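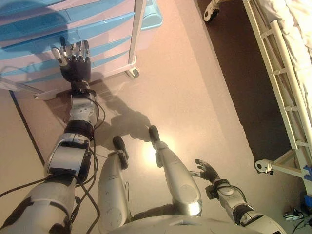

## Preparing a Five-Minute Comedy Set

Pusimico open evenings are available to all new performers. Applicants should prepare their material as follows.

1. Write down three true incidents from your own life. Family stories are acceptable - please change the names.
2. Reduce each incident to one page, then mark the line at which a listener would be expected to laugh. 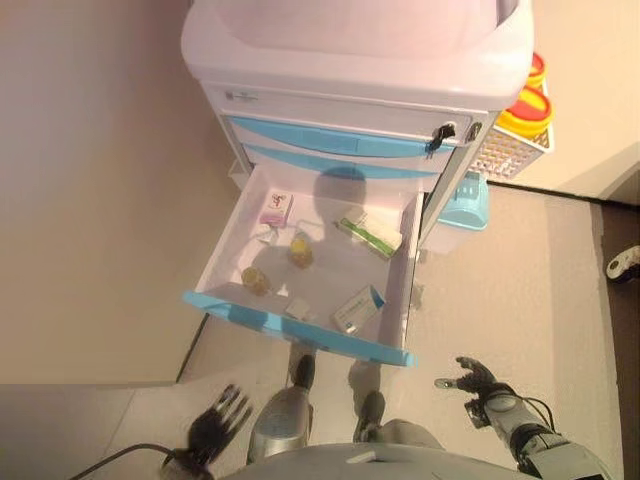 3. Remove any sentence that delays that line. Most first drafts lose about 2 minutes at this stage.
4. Read the set aloud with a timer. The red light at the Endine room is shown at four minutes, and performers must leave the stage at five.

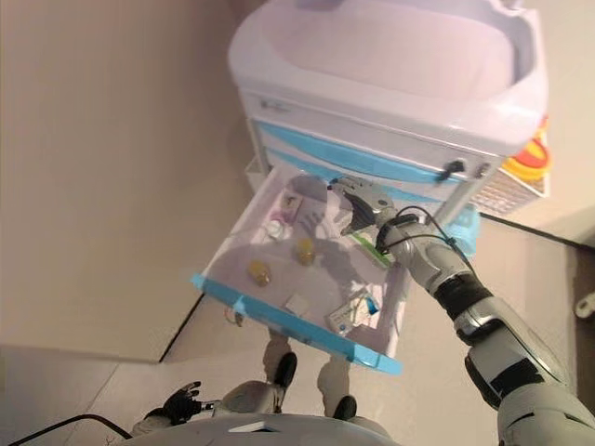 **Telma Zapata**
Head of Performer Development, Arkia

5. Perform the set for at least three listeners before the evening, and note where they laughed. Do not explain a joke that failed; rewrite it or take it out.

Written sets should reach Vicente Figueroa no later than 7 days before the performance. Places for December are allocated separately.

Last revised 07/04/2025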